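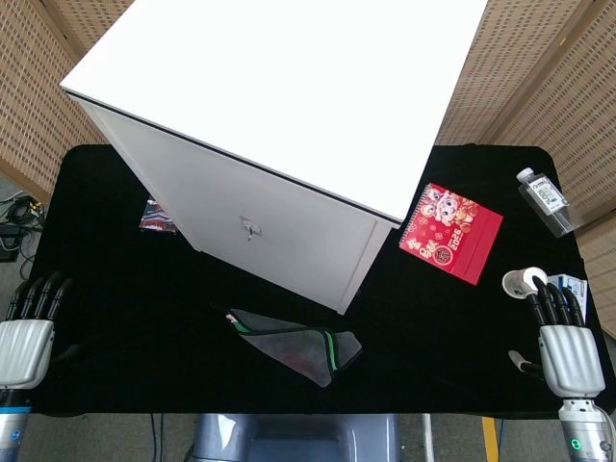
White cabinet on the black velvet, key in the lock.

10 February 2024, Kubiak workshop

Humidity log for the paper store. The Dodine logger in bay 2 read high again overnight. Swapped its sensor with the one from the reading room and left both running on the bench until lunch. The fault followed the sensor, so the bay itself is probably fine. Old sensor bagged and labeled for return to Novden, order 1218. Tegwen has the paperwork.

Silica gel: regenerated the tired batch in the small oven, 90 minutes, then straight into the glass jars. Weighed out 710 g for the map drawers. Kazimiera wants the sachets sewn in cotton this time. The paper ones split at the corners and left beads in the folders, and picking them out took most of a morning. She has enough cloth for the maps but not for the photo boxes.

Paste: Renata's wheat starch from Thursday had gone thin and smelled sour. Threw it out and made a fresh pot, cooked slower, strained twice. Tried it on offcuts of the Briditz tissue. Good tack, dried flat under blotters, no shine on the surface. The thicker tissue still cockles a little on the long side. Try less water in the brush before blaming the tissue.

Parish register: Kevin finished surface cleaning the first section with the soft sponge. Ink is stable to dry cleaning but he stopped where the brown stain starts. Spot test with water moved the red ruling right away, so no washing. Tear repairs on the last leaves can go ahead with the new paste.

To do:
Ask Zofia if the dehumidifier drain hose was changed or only cleaned.
More blotter, the heavy kind. Down to the last packet.
Recheck bay 2 with the good sensor Monday, door closed, lights off.
Move the stiff leather volumes off the top shelf before the May inspection.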